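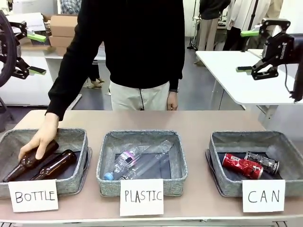 Nawal Mansour

Home Browse Ask Tags Members Log in

Budgeting for a two-arm sorting table, what am I forgetting?

Writing this between meetings so sorry for the mess. I have to hand in an equipment request for a recycling sort demo. Bottles, plastic, cans, one bin each, handwritten signs for now. Two arms, parallel grippers, one person behind the table. We've got to the point where people want a second station, same thing again, and it's on me to price it.

Arms are the easy part. Skiten sent a quote, it's one line, it's big, my boss already swallowed it. Problem is everything else. Last time it all came out of the "misc" line and misc blew up.

Bins are just gray felt storage baskets. Cheap, soft. Would rather keep them but somebody is pushing for molded plastic totes. Also do I need spare gripper fingers from day one or can that wait? Cans are what I worry about, a lot of ours are crushed and glass bottles are a whole other shape.

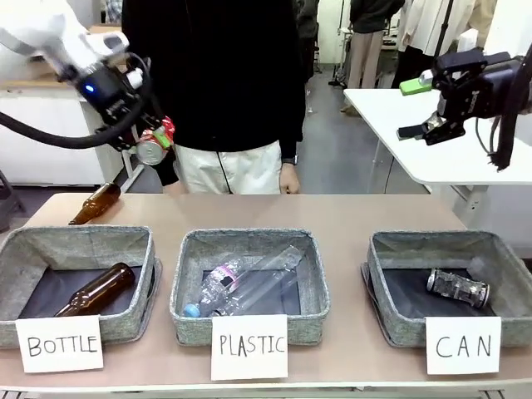
Money so far

Left over after the arms: $1,332. Has to cover bins, cables and cable ties, finger tips, signs, a spare camera and a table. Table quote from Juvport is 312 by itself, which seems like alot for a flat top and some legs. Shipping not in there.

Wrist cameras are the bit I know least about. One per gripper I assume. When the gripper is shut on a can, the fingers and the can take up a good piece of what you see, so I'm wondering if a third one, fixed, over the table is worth asking for now and not next year. 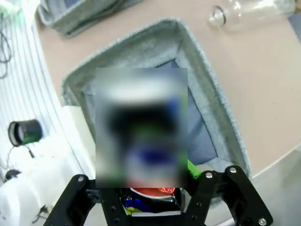 Either way whatever I ask for has to go in as one request, no second bite. Form closes end of the month. Anyone done this with a similar amount? What did you wish you'd put on it?

Print this page | E-mail to a friend

Darnell Quintanilla

Did one of these for Begay in January, bigger but same idea. In the order I'd spend it:

Finger tips. Buy spares now. Ours wore on the glass first, not the cans. Get a set of softer pads too and try them before you order more. Lead time on ours was 12 days when they had stock and they mostly didn't.

Fixed camera. Yes, ask for it. You'll want a view that doesn't move when you're arguing over why something ended up in the wrong bin. Doesn't need to be fancy. Budget the mount separately, the arm or pole can run more than the camera. Everyone forgets the mount.

Cables. Double whatever you wrote down. Longer than you think, plus strain relief at the wrist. A cable hanging in a loop will catch on something sooner or later and then you're down for a day over a part that costs nothing. Buy spares of the exact same one.

Bins. Keep the felt. Gripper bumps the rim, the rim gives. With a hard tote you bump it and the arm faults, or the tote goes on the floor. Only thing I'd change is stick something grippy underneath so they don't slide. And measure where they go, tape the corners on the table top. Tape is like three dollars.

Table: 312 isn't crazy if it's stiff. Ask Juvport what it does when you lean on one end. If it wobbles it's not worth half that.

Keep roughly a fifth back for stuff you can't name yet. Call it "consumables", never misc. Misc gets cut.

Yen-ting Tu

get the totes. felt soaks up whatever is left in the cans and you can't wipe it, smells after a week. also ask Skiten if spare fingers are bundled, our rep threw them in becuase we asked before signing. after signing no chance

Costel Georgiou

Do you have an e-stop on the list? Didn't see one. With a person standing at the table I'd want one on their side, within reach, and one by whoever is at the computer. Check if the arm quote has it. Ours didn't.

Don't know about totes vs felt. We use Donduvell crates, they're fine, a bit tall.

Last reply 2/5/22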